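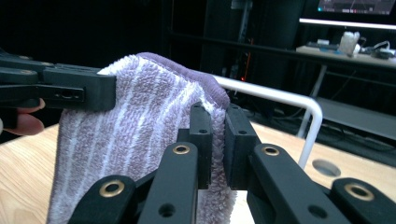
Towel bench, December, started 9:40 a.m.

Purple-and-white stripes first today, terry, the thick one with the solid purple hem along the top. I've been putting off the terry ones because they fight back, but Kojo Essien wants fold heights for the shelf plan before the break and I've already done all the thin stuff (tea towels, the waffle weave, the sad grey thing from the bottom of the bin that I'm calling a hand towel).

What I'm after, for anybody picking this up after me: how tall a folded towel sits when you fold it the three ways we've been arguing over, and whether it stays that way overnight. The Pritholm shelf is 210 mm clear between boards. Everything comes back to that number. Dale Pelletier keeps saying we should just move the boards, and I keep saying the pins are where the pins are, Dale.

Flat measurements

Did these on the long table with the steel rule, towel smoothed out from the middle with the flat of my hand, no tugging. Long side came to 1,417 mm, short side 638 mm. I measured the long side twice, once along each edge, and the hemmed edges pull in a touch compared with the middle. That's normal for terry that's been through the wash, the hem tape shrinks and the loops don't, so you get a bit of a waist at each end. I went with the middle number. If you use the edge number your thirds won't meet and you'll be swearing at it by the second fold.

Mavon label says cotton, and the rest of the label has washed off. Fine.

Fold A, halves all the way

Half the long way, half again, then half across. Quick, and anybody can do it without thinking, which is Dale's whole argument for it. My trouble is the hem. Fold in half and the two purple bands land right on top of each other, and they're thicker than the body, so the stack leans toward the hem side. One towel, you'd never notice. Once there are a few on the shelf they slump over like a row of bad library books.

I tried offsetting the top hem by a thumb's width so the bands sit side by side and don't stack. Helps a lot! Looks a bit sloppy from the front though, you see a strip of one layer peeking past the other.

Fold B, thirds then halves

This is the one my aunt does and I'm biased. Bring one long side in by a third, other side over top, then halve it and halve it again. With the stripes running the way they do you can cheat and use them as a ruler, just follow one purple band up the towel and fold along its edge. If the crease wanders off the band you know right away. On the plain towels I was guessing and then checking, guessing and then checking.

The trick I keep forgetting, so it's going in here: pinch the hem corner first and get that square, then go looking for the fold further down. If you grab the middle first the corner swings out on you and you end up re-laying the whole thing. Also take a proper pinch. Terry is so plush that you can be holding a nice fat tuft of loops and think you've got both layers, and then you lift and only the top one comes along for the ride. I did that twice before coffee.

Left it under nothing, no weight, and went to lunch. The pile had puffed up by 7 mm when I got back at 1:15. So that's worth knowing, don't take the height right after folding. Give it the lunch hour and then measure.

Fold C, the roll

Kojo's pick. Halved the long way and rolled from the bottom hem up, so the top hem ends up as the outside edge and more or less holds itself shut. It looks lovely, I'll give him that, the stripes go round it like a humbug. It also takes up a silly amount of the shelf and it won't stay put on the Pritholm boards unless there's another one on each side. I rolled one, set it down, turned to write the number and it had unrolled itself halfway to the edge. Tried it tighter and it held, but then it's hard as a log and I don't love what that does to the pile.

Not ruling it out for the Bélanger baskets, where the sides would do the holding. For open shelves, no from me.

Where I've landed so far

Thirds then halves for all the bath-size terry, folded edge facing out, hems tucked to the back. Halves with the offset hem is okay for hand towels. I can live with up to four bath towels to a stack on the 210 spacing, and the fourth one is snug enough that you have to lift the pile to get the bottom one out, so maybe call it three and save everyone's temper.

I do want to redo Fold A tomorrow with a fresh wash. This one had been sitting folded in the bin for who knows how long and there was still an old crease across the middle, and I kept finding my hands following it even when it was in the wrong spot. Shook it out twice, smoothed it down, still there. A quick tumble would take it out.

Bits and pieces

Lint everywhere. The purple sheds more than the white, or it just shows up more on the table, hard to say. Wiped down at noon and again at three.

The steel rule has a burr near the zero end and it catches the loops. Put a bit of tape over it for now. Somebody with a file and five minutes, please.

Dale came by and folded one his way while talking to me about something else entirely, and it came out dead square. Very annoying. I asked him to do it again slowly and he couldn't.

Kokine towels are next, the big cream ones. They've got a flat woven border well in from each end, so the hem business will be different and I'll probably have to shift the thirds. Leaving the striped one folded on the left end of the table overnight with a sticky note on it. Please don't dry your hands on it. Height to be taken first thing, before the kettle goes on.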